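### 3.2 Work surface and tool mounting

The cell was assembled in a shared workshop at Furnonthorpe, on a bench that other members also use for joinery. Two constraints followed. The arm had to be removable without losing its calibration, and no fixture could be drilled into the room itself. Both were met by building on a perforated metal table, with all fixtures located by its hole grid.

Objects are not placed on the metal directly. Early trials showed that small blocks could catch on the rims of the holes when pushed, and the contact detector logged these events as collisions. A flat wooden board was therefore added as the working area (Figure 3). It was planed by Barrientos before use. Board height is measured once per session by lowering the tool at three points and fitting a plane to the readings.

The tool is a single straight rod with a rounded end, held under the wrist by a ring-shaped clamp. A rod cannot grasp, and the tasks in this section are limited to pushing. In return, the contact model stays simple -- one point, one normal -- and a bent rod can be replaced in the workshop in a few minutes.

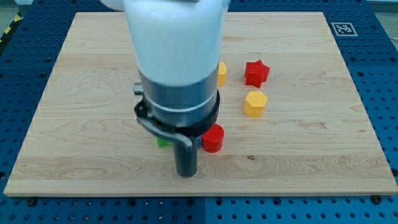 **Figure 3.** Rod tool lowered close to the wooden board, with colored blocks placed on it. A square fiducial marker is on the blue table beyond the far right corner of the board.

The blocks differ in both color and outline, and some colors are shared between shapes. A controller that reads only color will confuse the red star with the red cylinder, and this was the intended difficulty. Block poses are estimated by the Ernovden tracker, running on the same computer as the arm controller.

We recorded 2918 pushes over 20 sessions. Of these, 168 were discarded after the tool lost contact before the commanded end point. Most losses occurred with the cylinders, which tend to rotate away from the rod when the contact normal misses their center. The star was more stable when the rod entered between two points. Tapia repeated the height fit after each rod change; skipping this step in July produced an offset large enough to scratch the board, and the affected session was not used.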